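FOR IMMEDIATE RELEASE

Grukden opens Bradton collection room, starts on 200-task tabletop set for small robot arms

BRADTON – Grukden, the company behind the Mollodeck workbench software, has opened a room in the old Holloway building for recording robot arm demonstrations. Work is already under way. First target is a set of 200 short tabletop tasks, each one done many times over by a person driving the arm, so that a learning system can pick up the motion from examples instead of from hand-written code.

As of this week 74 of the 200 tasks are signed off. The rest to follow through the summer, with the first release to partner labs planned for June.

The room has 6 benches. Each gets a small arm with a two-finger gripper, a plain light tabletop, and a fixed camera that stays put for the whole shift. Operators work in pairs, one driving and one resetting the objects between runs. They swap every half hour, sooner if hands get tired. Driving is harder on the wrists than people expect.

"We kept it boring on purpose," said Seon-mi Seo, who runs data collection at Grukden. "White table, one or two things on it, one job. Put the soft thing on the blue thing. Then move both of them a little and do it again. By lunch you've done it so many times you see it when you close your eyes, and that's the sort of day we want."

Tasks in the first set are simple ones. Pick up a soft object and set it down on a marked area. Push a block up to a line. Turn a cup the right way up. Fold a cloth once. Open a lid and leave it beside the jar. No tools, no liquids, nothing hot. A second set with drawers and hinged boxes is being written now but has no date yet.

What counts as a good example

Grukden has published its sign-off rules along with this announcement, after several partner labs asked for them. In short form:

Every run starts with the arm in a clear rest position and ends with the gripper open and away from the object. Start positions for the objects are drawn by the Mollodeck software and shown to the resetter on a screen, so no one falls into the habit of putting the thing back in the same spot. Operators may pause but may not reach in with a hand. If a hand comes in, the run is thrown out.

Missed grasps are kept, provided the operator recovers and finishes the job. This was argued over quite a bit. Early on the team deleted them, and the first trained models had no idea what to do when a grip slipped, they just carried on to the drop point with nothing in the gripper. Runs with one miss and a clean second try are now tagged and stored with the others.

"I was on the wrong side of that one," Seo said. "I wanted tidy data. Then we watched a policy deliver thin air to the target, over and over, very smoothly, and I changed my mind."

Every run is watched back by a second person before it is accepted. Speed is checked too. Experienced drivers get quick and start cutting corners on the approach, newer ones hover. Both are fine up to a point, the reviewers look for long stalls where nothing is being decided and trim them or send the run back.

Objects

The object library stands at 109 items, most of them small and light and bought from ordinary stores around Bradton. Soft items make up the largest share. They squash, they roll a bit, they don't come up the same way twice, and the gripper has to close further than it looks like it should. Items with stripes or other strong markings are useful as well, because reviewers can tell at a glance which way round a thing was turned at the start and the end.

Flat targets are kept to solid colors for now. Patterned ones come later in the set, once the plain versions have been recorded on all benches.

Worn out items are retired and logged, not swapped quietly for a new one. A squashed foam piece behaves diffrently from a fresh one and the labs training on the data want to know which they are looking at.

Release and access

Partner labs will get video, arm joint positions, gripper state and a written instruction for each run, in Mollodeck format with a converter for other common layouts. Rejected runs are not part of the main download but can be asked for. Two labs already have, they are studying what failure looks like, and Grukden is happy to send more.

Each instruction is written by the operator who did the run, in their own words. So the same task may turn up as "put it on the blue", "move the soft one over to the blue part" or something longer. Spelling is left alone. The company did try a fixed list of phrases at the beginning and dropped it after the trained models got confused by anything outside of it.

Pricing for commercial users will be announced seperately. Schools and nonprofit groups can apply for free access now, and applications are read in the order they arrive.

Hiring and open day

Grukden is hiring operators for an evening shift at the Bradton site. No robotics background needed. Steady hands help, patience helps more. Training is paid and takes one week, mostly on the practice bench by the door. Past operators have come from bakeries, dental offices, and a bike shop.

The room will be open to the public on Saturday from 10 a.m. Visitors can drive the practice arm, and staff will be there to talk through the sign-off rules. Children welcome with an adult. Please use the Holloway side entrance, the front doors are still being worked on. Street parking only.

About Grukden

Grukden makes software and recorded data sets for people who train robot arms. Its Mollodeck software handles bench setup, recording and review. The company is based in Bradton.

Press contact: Seon-mi Seo, data collection, Grukden. Interviews and bench visits on request, mornings are best.
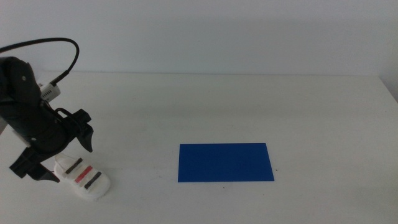

Reporters coming on Saturday should check in at the side entrance before 10 a.m. for a badge. Filming is fine at the practice bench, ask first at the others. Task list and the full sign-off rules are available from the press contact.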